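Minutes of the working group on household handling rules, October meeting
Keltwood office, start 9:30. Chair: Gizella Pálfi. Minutes: Seul-gi Ki.
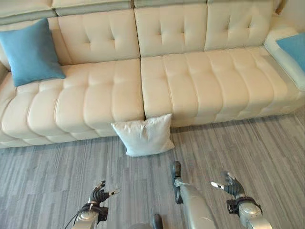 The main point of the meeting was rule 5, which says when a robot may pick up an object from the floor and where it must put it after. Until now the rule has only one sentence, "objects are returned to their place", and the two sites read it differently. At Grunier the operators put every cushion back on the nearest seat. At Fovon they ask first which seat it belongs to. Gizella used the living room task to explain the problem. The white pillow stands on the carpet against the front of the sofa, just at the seam between the two seat cushions, so "nearest seat" can be the left one or the right one, and both operators would be correct. The blue pillows are on the sofa already and the rule should say clearly that they are not touched.

Agreed new text for rule 5: "An object on the floor is placed on the seat named in the task sheet. If the sheet names no seat, the operator asks before the first movement. Objects that are already on the furniture stay where they are."

Seul-gi asked if "furniture" includes the armrests. Answer: yes. This will be written in the list of terms and not in the rule itself.

Rule 6, distance to the furniture. Drakos sent a written comment that the present limit of 44 centimeters for the feet is too large for low sofas, because the arms must then stretch too much and the body leans forward. Two members supported the comment. Gizella was not against it but wants to see the balance records before the number is changed. The limit stays as it is for the moment. Who needs to work closer must write it in the task sheet and have a second person at the stop button.

Rule 9, soft and light-colored surfaces. There was a long discussion here. The hands must be wiped before each session where they can touch fabric or leather. Fovon does this already. Grunier does it once in the morning only, and will change. It was proposed to forbid pulling a pillow along the seat, also when the grip is bad. Accepted. If the grip is lost, the hand opens fully, goes up, and the attempt starts again from the beginning.

Open question under the same rule: does pressing the pillow into the backrest count as contact with the furniture? No agreement. Seul-gi will write two versions for the next meeting.

Session records. The common folder has now 2,357 sessions. In 390 of them the field "operator stop" is left empty, and we can't know if there was no stop or if the person forgot. From now on the field must have "yes" or "no". Old records are not corrected by guessing. They get the mark "unknown".

Any other business. Drakos asks to receive the drafts earlier, a week before the meeting if possible. The translation of the stop button card is ready and will be sent to both sites together with these minutes.

Actions
Seul-gi Ki: two versions of the contact text; "furniture" in the list of terms.
Gizella Pálfi: ask Drakos for the balance records.
Grunier: new wiping routine, short note when it has started.
Both sites: change the "operator stop" field.

The meeting closed at 11:45. The next one is again at Keltwood, same room.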